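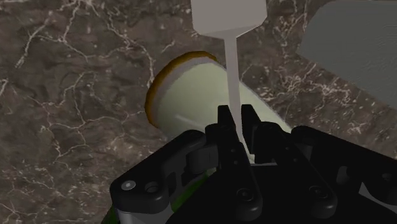
4.2 Where should the balancer keep session state?

In our measurements, the best place was a small shared table outside the balancer nodes, with a short local copy on each node. The local copy answers most lookups, and the shared table is only asked when a client arrives at a node that has not seen it before.

We compared this design with two others on the Ekholm testbed. In the first, each node keeps its own table and does not share it. In the second, all nodes send every change to all other nodes. The traffic was replayed from the Langat trace, which was recorded in November and contains 3373 client sessions. Each run used 20 backend servers, and we stopped one balancer node in the middle of the run.

With private tables, the sessions of the stopped node were lost and the clients had to log in again. With full copying no session was lost, but the update messages between the nodes grew quickly and delayed the normal requests. The shared table – we used Muvotum with its default settings – also kept all sessions, and the longest delay after the stop was 225 ms.

Fig. 3. Simulated tabletop view with a container lying on its side on a dark marble countertop.

The size of the local copy had less influence than we expected. We set it to 100 entries per node and repeated the test with larger values, but the delay stayed almost the same. One limit of this result is that Cusard, the client generator, opens new connections at an even rate.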